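Brundus collection group: minutes of the meeting held at the Bromuvcombe site
Feb 17, 2020
By Binta Ekpo

1. Minutes of the last meeting

Agreed, with one correction. The November batch was recorded with the old gripper fingers, and the minutes had said the new ones. The batch notes have been changed to match.

2. Examples gathered so far

Picking up and hanging soft items is the task with the most examples and is now ahead of plan. Opening drawers is behind. The target for each task stays at 200 good examples before any training run is started. It was asked whether failed attempts count towards this. They do not, but they are to be kept in their own folder and marked with the point where the attempt went wrong.

Dijkstra (the sorting script) threw out 30 recordings from the last batch. Most had been stopped too early, before the gripper had opened again at the end. People collecting are asked to hold still for 2 seconds after letting go and only then press stop.

3. Hand-held gripper

The view from the hand-held gripper takes in a lot of the room as well as the work. The meeting was in favour of keeping it that way, as the system needs to cope with desks, chairs and people in the background. Faces are to be blurred before anything leaves the site. The square marker must stay clean and flat on its cube, and anyone who finds a corner lifting should replace the whole sticker.

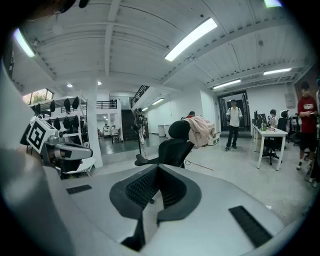
4. Floor and cables

Cables on the floor were raised again. People walking with a gripper are watching their hands and do not look down. It was agreed to tape cables along the wall where they will reach, and to ask Prinport for a price on floor covers for the rest. Chairs should be pushed in before a session begins.

5. Lighting

Recordings made near the windows late in the day are much darker than the rest. One view was that collecting should stop when the daylight goes. The other was that the system will have to work in poor light anyway. No decision was reached. Binta Ekpo will train on both sets and bring the results to the next meeting.

6. Labels

The short text label for each recording is being written in too many ways. "Put cap on rail", "hang cap" and "cap to rail" all appear for the same task. A fixed list will be pinned up by the shelving and nothing outside it will be accepted by Dijkstra.

7. Any other business

The second charger has been found. Batteries are to be put back on charge at the end of each session, including part-used ones.

Comments

Could the label list go on the shared drive too? I am hardly ever down by the shelving.

Item 2: does the hold at the end apply to drawers as well, or only to picking up?

Both. Same hold for every task. Binta

I'd still rather stop when it gets dark. Half of my late ones had to be done again.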